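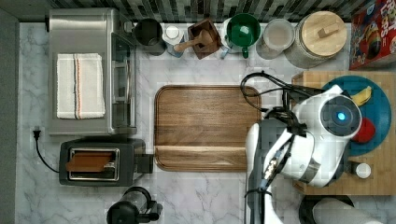

Mon 11 November

Back on the Uron with the cutout problem. To recap for anyone who has managed to avoid this bike so far: it drops motor power for a second or so on climbs, usually in the second-highest assist level, never while a mechanic is watching. The owner has been very patient. I'd be less patient.

Odometer reads 327 miles. Logged no error codes, naturally.

**Battery contacts.** Cleaned the pins and the rail side with contact cleaner and a nylon brush. Pins looked fine before and look fine now. The pack has a little side play when locked, more than the Lultard next to it on the rack. Put a strip of thin foam tape along the lower rail as a trial. It clicks in with a bit more conviction, but I don't trust foam tape as a repair and neither should whoever reads this in April when it falls off.

**Speed sensor.** Magnet had crept up the spoke, gap well over what the manual wants. Moved it back down, set the gap to 3 mm, tightened it with a dab of the blue stuff. A bad gap would explain lost assist at speed. It would not explain lost assist at walking pace on a hill, where the customer says it happens most. Enjoyed the feeling of progress anyway.

**Harness.** Kavinda Munasinghe pulled the motor cover while I was on the phone with the Shen distributor about the chainrings (still no chainrings). He found the main harness routed on the wrong side of the cable guide, with a shiny spot on the sleeve where it rubs the bracket. Outer sleeve only, no copper showing. Wiggle test with the bike in the stand and assist on: nothing the first dozen tries, then a flicker on the display when he pushed the connector sideways. Got it to do it again twice. Then it stopped doing it, having made its point.

Pulled the connector. One female terminal a bit more open than its neighbors. Closed it up with the pick, reseated, dielectric grease, harness back on the correct side of the guide, zip tie trimmed flush. I've written to Uron asking for a replacement harness. Their web form wants the frame number, motor number, battery number and a "brief emotional summary of the issue," or that's how I read it the first time. It said additional.

**Test ride.** Kavinda took it up the hill behind the shop 4 times, all assist levels, with the heavy panniers on. No cutout. I went up once, mainly to have an opinion. No cutout either. Intermittent faults love this stage, so the bike stays here until it's had a wet ride.

Torque on the motor bolts checked after refitting, marked with the paint pen. Someone has walked off with the white one, so the marks are pink.

**Other business**

- Lultard cargo: rear brake bled, lever is firm, pads have plenty left. Bell sounds like a dropped spoon. Customer likes it.
- Miro folder: new tire on, second tube in as many visits. Rim tape was off center. Replaced with the wider kind.
- Shop charger #2 is getting the fan noise again. Don't leave packs on it overnight.
- The 800-lumen lights came without brackets. Emailed.

Next on the Uron: wet ride, then load test on the pack if it misbehaves. If it behaves, call the owner and tell him about the harness, and that the foam tape is temporary.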